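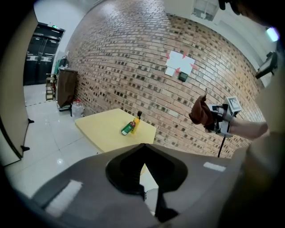 A curved brick wall and a pale yellow table, with two bottles on top.

Britthorpe bottle refill counter to stay open through winter

BRITTHORPE — The refill counter on Cheng Street will stay open through the winter after all. Shoppers had been told it would shut at the end of October. New plan is shorter hours, same prices, and a second drop-off point by the bus station once the permit clears.

The counter, run by local grocer Wotar, lets people bring in their own empty bottles and fill up on dish soap, cooking oil, vinegar and shampoo. It opened in spring as a trial. Wotar says 995 households have signed up so far, well over what it planned for.

"We were looking at the heating bill and the staff hours and it didn't add up," said Kirstin Niven, who manages the store. "Then people started writing in. I had 154 emails in one week. Some of them pretty angry."

What changed the math was a deal with Lemix, the supplier that trucks in the bulk soap. Lemix had been charging for each delivery no matter how full the tanks were. Under the new terms it comes every 19 days and takes the empty drums back on the same trip. Niven wouldn't say how much that saves but called it "enough."

Hours are the main thing to know. Starting next month the counter opens at 10 a.m. and closes at 4 p.m., down from 7. Regulars who come by after work are not happy about it.

Eero Laitinen lives two blocks over and fills up for himself and his mother. He gets off at five. "So I either go on my lunch or I don't go," he said. "I'm glad it's staying. I just wish they'd do one late night." Niven said a late night is possible in the new year, depends on staffing.

Rules for containers are getting tighter too. Anything brought in has to be clean, dry and have a cap that closes. Glass is fine. Labels can stay on, but staff will add a sticker saying whats inside and when it was filled. Bottles that held bleach, motor oil or garden chemicals will be turned away, rinsed or not. Wotar had two mix-ups over the summer, neither serious, and wants no more.

Forgot your bottle? The store keeps a shelf of donated ones, washed, free to take. It runs low on weekends. Donations wanted — one quart and under, screw top, no sprayers.

Prices hold until at least March. The cooking oil may go up after that, Niven said, the soap probaly not.

The bus station drop-off is a separate matter. It would be a locked bin for empties only, no filling. The town has the application and a decision is expected before the holidays. Some 900 people use the station on a normal weekday and Wotar figures even a few of them with a spare bottle would keep the donation shelf full.

Sign-up for the refill card is at the front register. Old cards still work, no need to swap. Parking behind the store is closed for repaving until further notice, so use the Cheng Street side.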